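Ticket: Acceptance checker rejecting two-arm drawer episodes, idle-arm clearance
Product: Merkudell task rules, kitchen set
Opened by: Echeverri site, simulation group
Assigned to: Hilten support
Status: Resolved, rule text change pending
Priority: Normal

Problem

We run the drawer-and-cup task in simulation with two arms. The right arm has the multi-fingered hand and opens the drawer. The left arm has the gripper and handles the cup. The right hand then stays near the drawer until it is time to close it.

Our May batch was 300 episodes. The acceptance checker passed 249 and rejected the rest. Rejects by code:

IDLE_CLEAR: 23
DRAWER_STATE: 20
GRIP_LOSS: 8

We expected a few grip losses and have no complaint about those. The other two codes look wrong to us. We watched a good number of the IDLE_CLEAR episodes in playback and the right hand does not touch the handle in any of them while it is supposed to be idle. It gets close, but our reading of the rule is that close is allowed.

The rule as we have it on file: "An arm that has no active command shall keep clear of any articulated part it has released, until commanded again." There is no distance in that sentence.

What we need: either the distance the checker uses, in writing, or a fix.

Environment

Controller is Protance, same version on both arms. Checker is the one that ships with the Merkudell rules. We have not edited the checker config. Same kitchen layout for the whole batch: drawer on the right, plant and the small gray appliance on the left side, fixed positions. Only the cup start position changes between episodes.

Steps to reproduce

1. Load the kitchen set with default arm placement.
2. Command right hand to open the drawer fully, release, and hold.
3. Command left arm to the cup and close the gripper.
4. Leave the right hand in hold while the left arm works.
5. Run the checker on the saved episode.

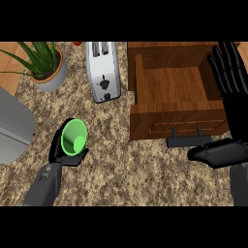

The result depends on where the cup starts. With the same hold command on the right arm, some episodes pass and some come back IDLE_CLEAR, and the rejected ones are mostly the long ones, where the left arm needs more time before it starts its move to the drawer.

Log

9:10 – Hilten support
Received. Please send one passed and one rejected episode with the full contact record turned on, and the checker output at the verbose level. Please also confirm whether the hold on the right arm is a position hold or a compliant hold. Protance offers both and the default changed at some point.

9:55 – Echeverri
Files uploaded, one of each. Hold type is compliant. We did not set it, so that is the default we got.

10:40 – Hilten support
Thank you. Contact record for the rejected episode shows no contact between the right hand and the handle after release, which agrees with what you saw in playback. The checker does not use the contact record for this rule. It measures the smallest gap between the idle arm and the articulated part, using the simplified collision shapes, and rejects the episode if the gap falls under the limit at any time step.

The limit is in the checker defaults file under idle_gap_min. It should have been printed in the rule text and was left out. We have opened an internal item for that.

The gap in your rejected episode gets smaller over time. The hand drifts. In a compliant hold the wrist settles a little under its own load and the thumb side moves toward the handle. In a short episode it never reaches the limit.

11:05 – Echeverri
That explains the long episodes. Two follow-ups.

First, the simplified shape on the thumb section looks bigger than the thumb. We overlaid it and there is a margin past the rounded tip. Is that intended?

Second, if a compliant hold drifts, should the rules say which hold to use? We have people who will pick either one depending on what they were taught on the last project.

11:30 – Hilten support
On the first: yes, the shape is padded on purpose. The padding is there so that a policy trained on these episodes does not learn to idle with a finger almost against a handle. It is the same padding on every finger and it should not be trimmed to get episodes through. If you have trimmed it locally, please put it back before you rerun.

On the second: agreed, the rule should say. See the proposed text at the end of this ticket.

11:35 – Echeverri
We have not trimmed it.

1:15 – Hilten support
Moving to DRAWER_STATE. This is a separate cause. The rule says the drawer must be fully open before the left arm enters the drawer zone. Your drawer is fully open in the episodes we checked. The left arm is entering the zone too early. The zone is a box that reaches some distance past the drawer front and the left side wall, and your left forearm passes through it on the way to the back of the workspace.

Please check the path of the left elbow as well as the gripper. People tend to plan for the gripper and forget that the forearm sweeps a much larger area.

1:50 – Echeverri
Checked. In the rejected episodes the left arm makes a long diagonal reach from the lower left while the drawer is still moving. The gripper tip is outside the zone the whole time. A corner of the forearm shape clips the zone near the back. By the time the drawer reaches full open the arm has already been inside for a few time steps.

So the checker is right on that one and we are withdrawing that part of the complaint. We would still like the zone drawn in the viewer. It is hard to stay out of a box you cannot see.

2:05 – Hilten support
The viewer can draw it. Turn on "rule zones" in the display menu. It is off by default and it does not get saved with the layout, so it has to be turned on each session. We will ask for that to be changed.

2:40 – Echeverri
Found it, thanks. With zones on, we reran a handful of the rejected starts with a wait added: left arm does not leave its start pose until the drawer reports full open. No DRAWER_STATE rejects in those.

For IDLE_CLEAR we tried three things.

a. Position hold in place of compliant hold. No drift that we can measure. Passes.
b. Compliant hold plus a small retreat along the drawer side before holding. The hand still drifts but starts far enough out. Passes.
c. Compliant hold, no retreat, shorter wait. Passes on some starts and fails on others, as before.

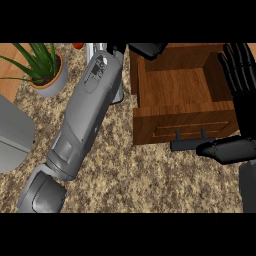 Left arm in a long reach, right hand alongside the open drawer, end of the black forearm section a short distance from the handle.

We prefer (b). Position hold is stiff, and if the left arm does bump the right hand near the drawer, we would like the hand to give. This is simulation, but the same command scripts go to the hardware group later, and we do not want to hand them a stiff hold as the house habit.

3:00 – Hilten support
We agree with (b) and will write it that way. Please note that the retreat has to be a commanded move with its own entry in the episode record. If the hand is moved by editing the hold pose after the fact, the checker will report UNLOGGED_MOTION, and that one is an automatic reject with no review.

3:20 – Echeverri
Understood. One more question on review. For the 23, can they be accepted by hand? There was no contact in any that we watched, and the limit was not in the text when we recorded.

3:45 – Hilten support
No. The rules do not allow a hand override on clearance, for us or for sites. Missing text is our mistake, and we can log these as "rejected, rule unclear" so they do not count against the site's reject rate. They still stay out of the released set. You are free to rerecord from the same starts under the same episode numbers with a revision letter added.

4:10 – Echeverri
Fine with us. We will rerecord the 23 and the 20 together. The eight grip losses we will leave as rejects and keep for our own use.

Proposed rule text (to replace the idle arm and drawer entry paragraphs)

Idle arm. After an arm releases a drawer, door, knob or lever, it shall make a commanded retreat before it is placed in hold. The gap between the idle arm and the released part shall stay at or above idle_gap_min for the whole hold. The value of idle_gap_min shall be printed with the rules. The gap is measured on the padded collision shapes.

Hold type. Use compliant hold near articulated parts. Position hold may be used only if the task sheet calls for it, and the episode notes must say so.

Entry. No part of the second arm, including the forearm and elbow, shall enter the drawer zone before the drawer reports full open. Plan the whole arm. Rule zones shall be displayed while commands are being written and during playback review.

Collision shapes. Sites shall not edit the padding. If a shape looks wrong, open a ticket and stop recording that task until it is answered.

Overrides. Clearance and entry rejects cannot be overridden by hand. An episode rejected under unclear rule text is logged as such.

Comments on the proposed text from Echeverri

"Stop recording that task" is heavy for a shape that only looks odd. We suggest "may continue recording at its own risk." Otherwise good. Also please add cupboards to the zone rule. Right now it says drawer and nothing else, and the oven door task is going to run into the same thing.

Reply from Hilten support

Cupboards and the oven door added. The stop-recording line stays for now and will be looked at again with the next revision. Two other sites have asked for the same change.

Open items

– Print idle_gap_min in the rules (Hilten)
– Save the rule zones display setting with the layout (Hilten, viewer team)
– Add the wait on drawer full open to the site command template (Echeverri)
– Rerecord rejected starts with retreat and wait (Echeverri)
– Check whether other Merkudell tasks rely on the compliant hold default without a retreat (Hilten)

Ticket set to Resolved by Hilten support. It will reopen if a reply is added.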